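拔插头这个任务，手把手拖动示教和遥操作到底哪个省事？

Raptis老陈
回复 17 · 收藏 9 · 分享 3

先说下我的情况。七月份开始在家折腾一套单臂，夹爪是两指的，腕部装了个小相机。任务听着特别傻：把充电头插到排插上，再拔下来。我一开始用拖动示教，就是自己扶着胳膊走一遍，录关节轨迹。结果录出来的数据里我的手老在画面里晃，训出来的策略一到插座跟前就开始发呆，停在那儿抖。

后来换成主从遥操，主手是照着 Dernarum 的开源图纸自己打印的。手是不挡画面了，可是没有力反馈啊！插没插到底全靠看，肩膀还酸得要命，录一晚上第二天抬不起胳膊。

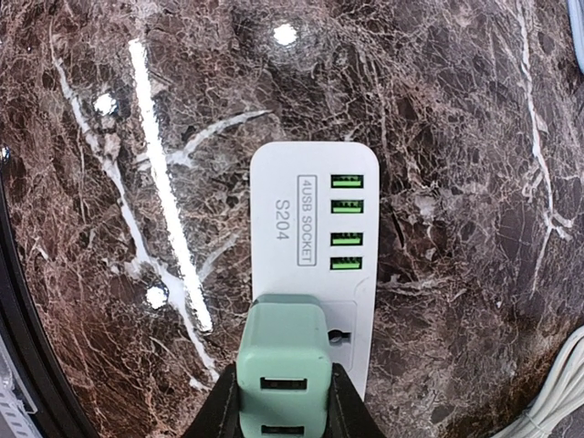
到昨天晚上一共攒了266条，能用的我还没仔细挑。我现在纠结的是，要不要全部推倒重来，老老实实回去拖动示教，想办法把手藏起来。各位做过接触类任务的给点意见呗，别光说"加数据"。

赞 12 · 评论 6

magda_drakos
我投遥操一票。我叫 Magdalini Drakos，中文是在这边上学练的，写错别笑我哈。你说的那个抖，我觉得跟示教方式关系不大，多半是你示范的时候自己在插座前面犹豫了。人一犹豫，数据里就有一大段几乎不动的帧，模型学得可认真了。你把停顿的那一段剪掉再训一次看看，先别急着重录。

赞 8 · 回复

夜班调机械臂
不同意楼上。插拔这种活，手感占一大半，遥操没力反馈你等于戴着棉手套穿针。我们在 Clusbridge 那边做接线端子的时候两种都试过，拖动示教录的轨迹进孔那一下明显顺。手挡相机的问题也好办，抓着小臂后面那一节拖，别去捏夹爪附近，腕部相机基本就拍不到手了。

赞 11 · 回复

magda_drakos 回复 夜班调机械臂
端子是固定在工装上的吧？他这个排插就摆在台面上，一推就跑，这能一样吗。而且你拖小臂后面那节，末端姿态很难控，稍微歪一点就卡边上了。我自己试过，气得我把臂断电去吃饭了……

赞 6 · 回复

夜班调机械臂 回复 magda_drakos
排插会跑那就粘住啊，双面胶的事。先把固定的做通，再谈会跑的。

赞 3 · 回复

Raptis老陈（楼主）
粘住我也想过，可我就是想让它学会对付没固定的情况，家里谁的排插是粘桌上的嘛。不过 magda 说的犹豫我刚回去翻了，还真有！好多条我在插孔上面磨蹭半天，有一条光对准就对了快一分钟，中间好像还喝了口水。

赞 5 · 回复

Anderson Falcão
插一句，你台面反光厉不厉害？我之前在亮面石头台子上录过，顶灯的光斑跟着相机角度到处跑，换个时间录就是另外一个样子，策略白天能用，晚上就废。深色带花纹的台面更麻烦，花纹比物体还抢眼。我后来有两个办法，一个是铺块哑光的桌布，一个是故意把灯换着开，什么光照都录一点。

赞 9 · 回复

Raptis老陈（楼主） 回复 Anderson Falcão
啊这……我台面就是深色大理石，抛光的，灯一开好几个光斑。我一直以为是动作的问题，压根没往光上想。桌布我不太想铺，换着开灯倒是可以，反正客厅和厨房的灯是分开的。

赞 4 · 回复

小柚子不写代码
弱弱问一句，夹爪夹着充电头的时候会打滑吗？我夹那种圆角的塑料壳，一使劲往下插它就在手里转。

赞 2 · 回复

Raptis老陈（楼主） 回复 小柚子不写代码
会！尤其没夹正的时候。我现在是尽量夹两侧中间的位置，指尖贴了薄硅胶片，好一点，没有根治。遥操的时候主手那边感觉不到它在转，等我从屏幕里看出来已经歪了。

赞 2 · 回复

夜班调机械臂
看吧，这就是我说的手感。拖动示教你扶着臂，它一转、一卡，你手上多少能觉出来。

赞 4 · 回复

magda_drakos
行行行，这一条我认。那折中一下：接近和对准用遥操录，最后往下压那一小段拖着录，两段分开训。Grurnville 那个群里有人这么弄过，切换的地方要处理一下，不然会顿一下。

赞 7 · 回复

Raptis老陈（楼主）
这个思路我喜欢！今晚先做两件事：把磨蹭的片段剪了重训，然后开不同的灯补录一批。分段的等我搞明白怎么切再说，到时候回来更新。夜班兄，拖小臂哪一节麻烦说具体点，我这个是六轴的。

赞 3 · 回复

夜班调机械臂 回复 Raptis老陈
四轴和五轴中间那段。重力补偿先调好，不然拖起来跟拽牛一样。

赞 5 · 回复

查看更多回复（3）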